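**15th December**

## Student robotics teams complete simulation stage of the Wusel Challenge

The Department of Engineering Technology has completed the first stage of the Wusel Challenge, its yearly course competition in robot programming. A total of 24 students took part this fall, working in teams on a shared set of handling tasks that will be carried out on real equipment in the second half of the course.

All work in the first stage was done in simulation. Teams received the same virtual workcell, consisting of a single robot arm and a bordered work surface, and were asked to write control programs that would pick up, move and set down items of different shapes. The positions of the items changed from one trial to the next, and programs that relied on fixed coordinates scored poorly.

Over the ten days of judging, the teams submitted 338 trial runs. Each run was scored on accuracy of placement, time taken and contact with the surroundings. Under rules revised in July, a run is stopped as soon as the arm touches the border of the work area, and the team receives partial credit for the steps completed up to that point.

"The students had to think about the whole arm and the space it moves through," said Joyce Langat, who teaches the course and serves as lead judge. "Many of the early programs handled the grasp well and then ran into trouble on the way to the target. We saw much more careful path planning in the final week."

One group of tasks involved flat items, which must be gripped firmly and kept under control close to the table. In the simulated workcell, the white arm stands behind a wooden rail, and its black gripper works over a pale surface where an irregular, stick-like object also lies. Teams were required to keep clear of any object that was not part of the assigned move. 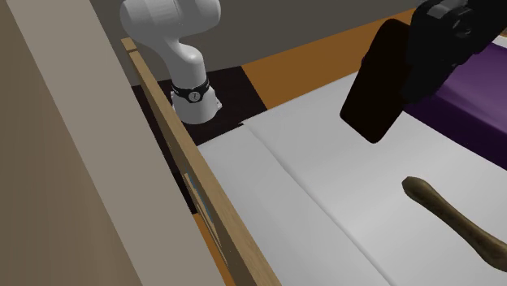 ## Results and next stage

Team Grutano placed first with the highest combined score, followed by Team Drandico. The judges noted that Grutano's program made few unnecessary movements and was clearly documented, which allowed other students to follow its reasoning during the review session. Drandico recorded the shortest average run time of any team but lost points on placement.

Both teams will receive additional laboratory hours in the spring term. All participating teams – including those that did not place – will move on to Stage 2, in which the programs are adapted for the arm in the Procházka Laboratory. Stage 2 accounts for 50 percent of the final course grade.

Students are reminded that safety training must be completed before they may enter the laboratory. Training sessions will be held during the first week of the spring term, and sign-up sheets are available at the department office. Team reports on the simulation stage are to be submitted through the course page before the winter break.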